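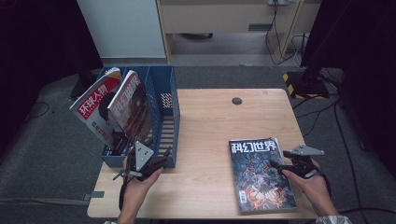

Magazines in a blue plastic file organizer.

Projects > Reading Lists > Pleldale Magazine Index

# Pleldale Magazine Index

March 7, 2022 - by Gemma Galli

Hi! This is the README for my index of short stories and essays printed in small magazines, the kind that get read once and then live in a box under the stairs. I started it because I kept remembering a story and having no clue which issue it was in (there's one with a lighthouse and a goat that cost me an entire July). Now there's a file for that, and you're welcome to use it.

## What's in it

The index has 234 entries taken from 103 issues. Most come from Noralar and Grasso, which I subscribed to for years, and the rest from a run of Detix that Debora Sorrentino lent me in two very heavy bags. Everything is in `index.csv`, one row per story or essay.

Columns:

- `title` - as printed on the first page of the piece, even when the contents page says something different
- `author` - family name first
- `magazine`
- `issue` - the number on the cover, left blank if there isn't one
- `page` - first page only
- `kind` - story, essay, or interview
- `notes` - my own scribbles, please don't take them too seriously

For pieces in other languages I put the original title in `title` and my best stab at an English one in `notes`. Corrections very welcome there!

## Things that are a bit off

Grasso restarted its numbering when it changed size, so there are two issues called 5 and they're both real. I marked the later one `5b`. Five Detix issues are missing their contents pages and I went through those by hand, so I may have skipped a short piece or two. Poems aren't included at all. I tried for a while and gave up, mostly over what to do with the untitled ones.

Page numbers for serials point to that issue's part, and each part gets its own row. The longest runs to eight parts (and yes, I have part seven now, thank you Debora).

## Using it

It's plain UTF-8 with commas, and any spreadsheet should open it. If accented letters or Chinese characters come out as junk, use the import menu and pick UTF-8 there - double-clicking the file is what usually breaks it.

Only the listings are here, no scans and no story text, so please don't write asking for copies. Do write if you know the goat one, though. I found the lighthouse but it was a different goat.

## Adding entries

Send me rows in the same column order and I'll merge them when I next sit down with it. Photos of a contents page are fine too, as long as I can read the page numbers.

Last updated: the Detix rows, plus a few fixed page numbers in Noralar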